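Old band photos doing the rounds again

mothballer
So that backstage Polaroid of the Meltonance singer with the soap actress popped up in my feed for the third time since July, and every time somebody posts it like they dug it out of an attic. It has a crease through the corner and a thumb over half the drummer. Does anybody know where it came from? I saw them on that tour and I'd love to know which night it was.

kettledrumkat
I always heard it was Keltoscombe, the second show. You can see the striped curtain behind them and that place had striped curtains everywhere, even in the ladies' room.

mothballer
Oh I was there! There were maybe 200 people and half of them left before the encore. I don't remember the actress at all though.

Dillero_fan_club
It's not Keltoscombe. Dillero opened for them at Keltoscombe and the guy on the left edge of the picture is in Simiyu, and Simiyu only did the later dates. Been over this on the old board.

kettledrumkat
The guy on the left is half a shoulder and an ear. I don't know how you get Simiyu out of an ear.

Dillero_fan_club
The earring. He wore it on the cover of the first single.

papercupstage
Lots of people had that earring. I had that earring!

What bugs me is the captions. Last time it was "wild night", this time it's "secret romance", and all they're doing is sharing a bag of chips. She was on TV every afternoon back then, she probably knew a lot of bands. My aunt watched that show with the phone off the hook and she says the actress talked about liking loud music in interviews all the time.

mothballer
The chips! I missed the chips completely, I thought that was a purse.

slowfade
I'm going to disagree with everybody and say the caption isn't that silly. They did turn up at the same parties for a while, and two songs on the next record are pretty clearly about somebody who works in television. "Makeup Chair" -- come on.

papercupstage
"Makeup Chair" was written before the tour. It's on the demo tape.

slowfade
Different words on the demo. Same tune, and the verse is about a dentist.

kettledrumkat
Okay, I have the demo and that's true, it's about a dentist. I still say Keltoscombe.

Dillero_fan_club
Somebody was selling a print of it for 250 bucks, and the listing said 4 copies exist. I asked where it was taken and never heard back. Make of that what you will.

mothballer
250 for a thumb and some chips, no thanks. I'll check my ticket stubs this weekend and see if I wrote anything on the back, I used to put the set list on there when I had a pen.
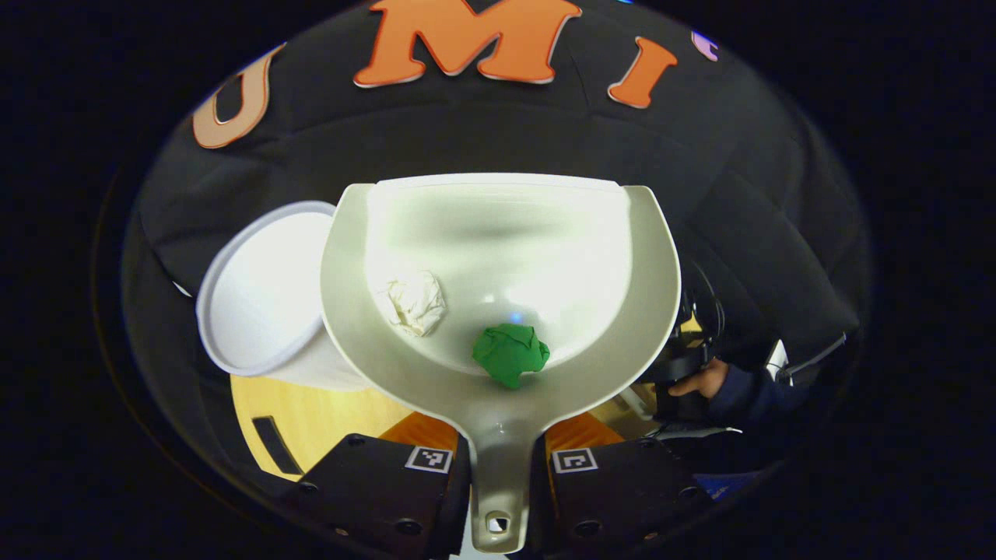

2 min read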